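Dice tray

A dice tray is a shallow box you roll dice into so they don't end up under the couch. I've been playing tabletop games for 20 years and I still meet people who think it's a fancy extra, so let me make my case for it here!

Most trays have a flat floor and a raised rim on every side. The rim matters more than you'd think. Too low and a hard throw hops right over it, too high and the folks across the table can't read your roll. Mine is 45 millimeters, which suits my clumsy throwing just fine.
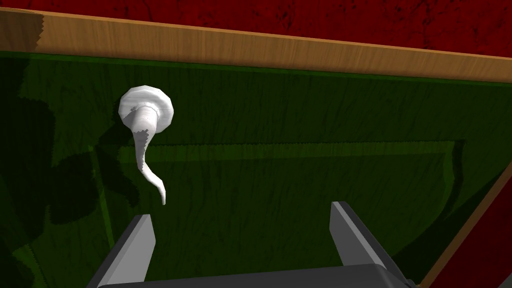
Floors are where people get picky. Felt is quiet but picks up cat hair (ask me how I know). Leather looks lovely and gets scuffed by metal dice. Bare wood is loud - some players love that clatter, and my friend Imke Strobel in Kiltitz won't roll on anything else. Cork sits somewhere in between, though it crumbles at the corners after a few years.

House rules vary a lot. At our table a die that lands outside the tray gets rolled again, and so does a cocked one, meaning a die leaning on the rim. Jayanthi Naidu's group lets you keep a cocked die if another die will balance on top of it, and they get pretty loud about it.

Folding trays with snaps at the corners are handy for travel. I took one to the Cunport game weekend last September and lost a snap on the first night, so pack a couple of rubber bands too.

See also: dice tower, dice cup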